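The Grip That Reported Success

A textile sorting cell at Brommont spent most of August logging picks it had not made. Finding the cause took longer than fixing it.

The first sign of trouble was a bin that weighed too little. Brommont runs a small garment-handling cell at its Donton site, where a two-finger arm lifts single pieces of clothing from a white work surface and passes them to a folding station. At the end of a shift the cell's log claimed 2776 completed picks. The weight of the output bin suggested a lower number, and a hand count put the shortfall at 89 garments.

Losses of that kind are usually easy to trace. A dropped shirt lies on the floor, or the arm stops with a fault code and waits for a reset. In this case there were no fault codes. The controller had closed the fingers, read a result it accepted as a held garment, and carried on with the cycle. The missing pieces were still in the infeed pile, where they were picked again later or cleared by hand at shift change.

Tamara Rusu, the controls engineer responsible for the cell, began with the gripper. Grip confirmation depended on two signals: motor current and final finger position. If the fingers stalled before reaching the fully closed position, the software concluded that something was between them. With a folded towel the method works well. Thin cloth leaves a much smaller margin, and the threshold at Donton had been set during commissioning with a stack of heavy cotton samples.

Rusu's team lowered the stall threshold and ran the cell overnight. The false confirmations went up.

That result ruled out the simple explanation. A more sensitive threshold should have caught more thin garments, and it did, but it also accepted a growing number of closures on no fabric at all. Something else was stopping the fingers short.

The answer was in the pads. Each finger carries a replaceable pad at the tip, and on one side of the gripper the pad had crept forward on its fitting under repeated load. The shift was too small to notice in normal use. It meant that the pads met early, the motor stalled early, and the controller saw a position that matched a single layer of light cloth. After a cold start the error vanished. It came back once the cell had been running for a few hours, which is why the morning checks never found it.

"We were testing it at 7 a.m. and it was failing at noon," Rusu says. "Every check we did told us the gripper was fine."

The wrist camera could have settled the question on the first day. It was already recording each approach for the pick-point software, but the images were discarded once the grasp point had been calculated. No step in the program looked at them after the fingers closed. Dark garments would have been a hard case in any event, with so little contrast between the cloth and the gray of the gripper that a fold edge is difficult to separate from a finger edge.
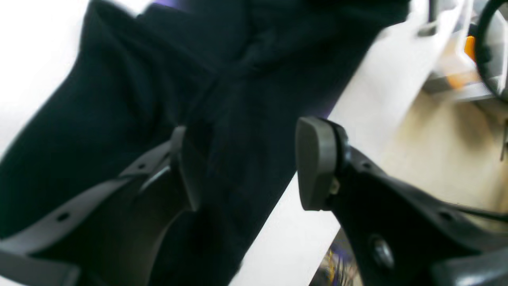
What changed

The repair itself was modest. The pad fittings were replaced with a keyed version that cannot slide, and the fingers now close on nothing every 24 cycles so that the controller can update its zero position. If the new value differs from the last by more than a set limit, the cell stops and asks for an inspection. Post-grasp images are kept for 8 hours.

Tudor Gavrilă, who audits handling equipment for the consultancy Pîrvu, regards the zero check as the important part. A position sensor reports where the motor is, he points out, and the distance between the pads has to be inferred from that. "Any wear past the sensor is invisible to it," he says. "You have to give the machine a reference it can go back to."

He also raised a safety point that the original fault report had left out. Operators had been reaching into the infeed pile to clear the repeat garments while the arm was in its hold state - permitted under the site rules only when the controller reported a confirmed grip. For the period of the fault, that report could not be trusted. There were no injuries. The rule has since been rewritten, and clearing the pile now requires the guard door to be open and drive power to be off.

Brommont has two more cells with the same gripper. Both are scheduled for the keyed fittings at their next service, and both are running with the zero check in the meantime.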